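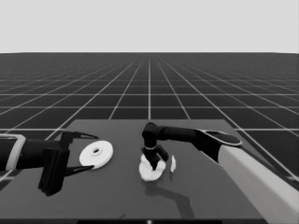 A floor of square tiles running back to a flat horizon, with a table on it.

How to draw a tiled floor in perspective, with only a ruler and a pencil

I teach a small drawing evening for adults, and the tiled floor is the exercise that makes the most trouble. People draw the first row nicely, then they guess the second row, and by the fifth row the floor looks like a staircase. You don't need to guess. There is an old method with one diagonal line, and I will explain it the way my teacher Floarea Buzatu explained it to me.

What you need

A sheet of paper, at least A3. A hard pencil (2H is good) and a softer one for the final lines. A long ruler. An eraser which does not leave colour on the paper. I use the Ballano ruler because it has a metal edge, but any straight ruler will do.

Step 1. Draw the horizon

Draw a light line across the sheet, in the upper part. The horizon is the height of your eyes. If you place it high, the viewer looks down on the floor and sees much of it. If you place it low, the floor becomes a thin strip and the rows are very hard to draw. For the first try, keep it high.

Step 2. Mark the vanishing point and the front edge

Put a small dot on the horizon, near the centre. Then draw the front edge of the floor near the bottom of the sheet, parallel to the horizon. Divide it into equal parts. On my sheet the front edge is 308 mm long, because I started with tiles of 28 mm. Choose a number that is easy for you.

Step 3. Join the marks to the dot

From every mark on the front edge draw a line to the vanishing point. Press very lightly. Near the dot the lines become crowded, and you can stop them a little before they meet.

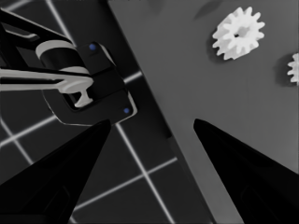

Then comes the part where most of my students want to hurry. Please check every line before you continue, because one line that misses the dot by 2 mm will spoil all the rows behind it. Lenuța Stoica, who shares the room with me in June, puts a pin in the vanishing point and leans the ruler on it. I find it a very good habit.

Step 4. Draw the diagonal

Put a second dot on the horizon, far to the left or to the right. If it does not fit on the sheet, tape another sheet beside it. From the opposite front corner of the floor draw one straight line to this second dot. It will cross all the lines from step 3.

Step 5. Draw the rows

At each crossing draw a line parallel to the horizon. These are your rows, and they get closer together by themselves. If the tiles look too long, the second dot is too near to the first one — move it away and try again.

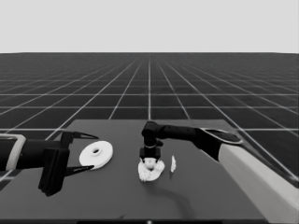

Render: Cornel Oprea

Step 6. Clean up

Erase the diagonal and the marks. Go over the near lines with the soft pencil and leave the far lines thin and pale. If all the lines have the same weight, the floor will seem to stand up like a wall.

When you want to put furniture on the floor, count the tiles under it first. A table that is 4 tiles wide at the front must also be 4 tiles wide at the back, even if on the paper it is much narrower. Draw its footprint on the floor, raise the corners with vertical lines, and only after that draw the top.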